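Robotik-AG Ilport
@robotikag_ilport · 26/08/2023

1/ So, jetzt endlich der versprochene Thread zu unserem Sommerprojekt! Wir sind die Robotik-AG aus Ilport, und seit März bringen wir einem Greifarm bei, Formen in ein Steckbrett zu legen. Klingt nach Kleinkindspielzeug, ist aber wirklich knifflig (und macht süchtig).

2/ Der Auslöser war der Wettbewerb in Durnmont. Dort gibt es eine Klasse »Fügen und Sortieren«, und die Regeln passen auf eine halbe Seite: Teil greifen, Teil in die passende Aussparung setzen, 300 Sekunden pro Lauf. Wer danebenlegt, darf neu greifen, aber die Uhr läuft weiter.

3/ Unser Arm heißt Wolano. Der Name stand in der ersten AG-Stunde an der Tafel, keiner weiß mehr warum, und jetzt klebt er auf dem Sockel. Die Software haben die Neuntklässler Kabbaj getauft. Die beiden vertragen sich meistens.

4/ Was ich am Anfang total unterschätzt habe: das Greifen geht schnell. Nach drei Wochen hatten wir das. Das Einsetzen hat uns dann bis in die Sommerferien beschäftigt! Ein Millimeter daneben und das Teil verkantet, liegt schräg auf dem Rand oder rutscht ganz weg.

5/ Zum Üben nehmen wir ein Brett aus Schaumstoff. Das gibt ein bisschen nach, wenn der Arm zu fest drückt, und verzeiht damit auch mal einen schlechten Versuch. Beim ersten Brett aus Sperrholz haben wir uns zwei Greiferbacken ruiniert. Lehrgeld.

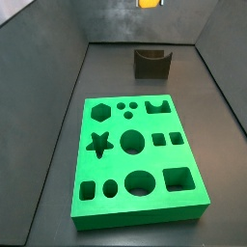 6/ Bei runden Teilen ist die Drehung egal, da muss nur die Mitte stimmen. Beim Sechseck passt es alle 60 Grad wieder. Der Stern hat fünf Zacken, also alle 72 Grad, und jede einzelne Spitze kann hängen bleiben. Die Siebtklässlerinnen haben dafür ein Blatt mit allen Symmetrien gezeichnet, das hängt jetzt am Schrank und wird ständig gebraucht. Geometrieunterricht, den plötzlich alle wollen :)

7/ Und dann der Bogen. Oh, der Bogen! Der hat genau eine richtige Lage, wenn man ihn flach ablegen will, und hochkant gegriffen muss der Arm ihn erst kippen. Wir haben drei Varianten probiert. Am besten klappt bisher: am unteren Ende fassen, langsam kippen, kurz ablegen, neu greifen, dann erst einsetzen. Kostet Zeit, aber lieber so.

8/ Die Kamera hängt bei uns fest, und Kabbaj rechnet aus dem Bild aus, wo Brett und Teil liegen. Das Brett kommt vor jedem Lauf absichtlich ein bisschen schief rein. Anfangs hat das jemand mit dem Geodreieck ausgerichtet, und wir haben uns gewundert, warum es in der Probe für Durnmont überhaupt nicht mehr lief. Tja.

9/ Zahlen für alle, die danach gefragt haben: Wir haben jetzt 894 Versuche im Protokoll. Jeder steht mit Form, Startlage und Ergebnis in der Tabelle, auch die peinlichen. Gerade die peinlichen! Aus denen kam fast jede Verbesserung.

10/ Schönster Moment bisher: Wolano setzt den Stern an, bleibt hängen, wackelt ganz leicht hin und her und das Teil fällt rein. Dieses Wackeln haben zwei Schülerinnen aus der Acht programmiert, eine winzige Spirale mit wenig Druck. Die ganze Gruppe hat geschrien, aus dem Nachbarraum kam jemand gucken, ob alles in Ordnung ist.

11/ Was noch nicht gut geht: die kleinen runden Löcher. Die Stifte sind so dünn, dass der Greifer sie beim Zufassen gern verdreht. Wir testen gerade weichere Backen aus Silikon, selbst gegossen, die erste Ladung war leider klebrig wie Kaugummi. Tipps nehme ich sehr gern, schreibt mir einfach drunter!

12/ Weil die Frage per Nachricht kam: Nein, man muss nicht programmieren können, um mitzumachen. Bei uns sind mehr als 30 Leute auf der Liste, und viele haben mit dem Protokoll oder mit Feilen und Kleben angefangen. Die meisten landen irgendwann doch am Code, einfach aus Neugier.

13/ Nach den Ferien geht es mit den Probeläufen unter Wettbewerbsbedingungen weiter, also mit Uhr und ohne Reinrufen (das wird für manche das Schwerste). Die Tabelle und das Symmetrieblatt lade ich hoch, sobald ich beides ordentlich abgetippt habe. Bis dahin feile ich noch an den Backenformen.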